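Cómo evaluar en simulación una política de manipulación para tareas de fregadero

Guía metodológica del grupo de manipulación doméstica, proyecto Nalldale
Responsable del documento: Siiri Dambrauskienė

Objeto de la guía

El presente documento describe el procedimiento que sigue el grupo para evaluar en simulación una política de control aprendida por imitación antes de autorizar su ensayo en el robot físico. Se dirige a investigadores y estudiantes de posgrado que ya disponen de una política entrenada y desean obtener resultados comparables con los del resto del proyecto. No se tratan aquí la recogida de demostraciones ni el entrenamiento, que cuentan con sus propias guías.

Requisitos previos

Se necesita una cuenta activa en el servidor de cálculo, la versión estable del simulador Ccori y el repositorio de escenas Fundia. La política debe aceptar como entrada las imágenes de las cámaras y el estado articular del brazo, y devolver incrementos de posición del efector final junto con la orden de apertura o cierre de la pinza.

Paso 1. Fijar la escena y sus variaciones

Cargue la escena de cocina y compruebe que la geometría de colisión coincide con la visual. Los escurridores de alambre exigen especial atención: si el motor físico los aproxima mediante una envolvente convexa, los huecos entre varillas desaparecen y ningún plato puede introducirse en su ranura. Utilice la descomposición por segmentos incluida en Fundia y verifíquela con el visor de contactos.

A continuación, defina las variaciones. El protocolo contempla dos familias: cambios de apariencia (texturas de la encimera, intensidad y dirección de la luz) y cambios de disposición (posición del escurridor y postura inicial del brazo). Ambas deben evaluarse por separado, ya que una política robusta frente a la primera puede fallar por completo ante la segunda. 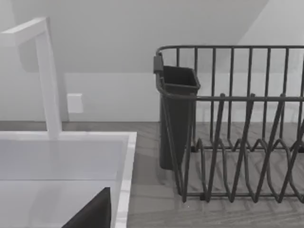 Las semillas aleatorias se registran en el archivo de configuración y no deben modificarse entre políticas. Una comparación realizada con semillas distintas no se admitirá en los informes del proyecto.

Paso 2. Ajustar las cámaras

Reproduzca en Ccori los parámetros intrínsecos y la posición de las cámaras reales. Un error pequeño en la orientación de la cámara de muñeca desplaza la pinza dentro de la imagen y degrada el resultado de forma difícil de diagnosticar. Se recomienda superponer una imagen real y una simulada tomadas en la misma configuración articular, y corregir hasta que los contornos del efector coincidan.

Paso 3. Ejecutar los episodios

Lance 60 episodios por cada familia de variaciones. Cada episodio termina cuando se cumple el criterio de éxito o cuando se agota el tiempo asignado, que para las tareas de colocación es de 17 segundos simulados. No interrumpa manualmente los episodios que parezcan perdidos - algunas políticas se recuperan tras un primer contacto fallido, y esa capacidad forma parte de lo que se desea medir.

Paso 4. Calcular y presentar los resultados

Se considera éxito que el objeto permanezca estable en su destino con la pinza abierta y separada de él. Indique la tasa de éxito con su intervalo de confianza y clasifique los fallos según la fase en que se producen: aproximación, agarre, transporte o liberación. Esta clasificación resulta a menudo más informativa que la tasa global. En la campaña interna de junio, dos políticas con tasas casi idénticas mostraron perfiles opuestos: una fallaba en el agarre y la otra colisionaba con el borde del fregadero durante el transporte.

Paso 5. Contrastar con el robot físico

La evaluación simulada no sustituye al ensayo real. Seleccione las cinco mejores políticas y ejecútelas en la cocina de pruebas de Hernar, conservando el mismo criterio de éxito. Calcule después la correlación de rango entre ambas clasificaciones. Si el orden se conserva, el simulador puede emplearse para descartar candidatas, aun cuando las tasas absolutas difieran.

Si el orden no se conserva, revise en primer lugar los coeficientes de fricción de la pinza y la latencia de control, y repita el paso 3 antes de modificar la política.

Versión aprobada el 27 de agosto de 2018. Los archivos de configuración y los registros de cada campaña se depositan en el repositorio del proyecto, en la carpeta correspondiente a la tarea evaluada.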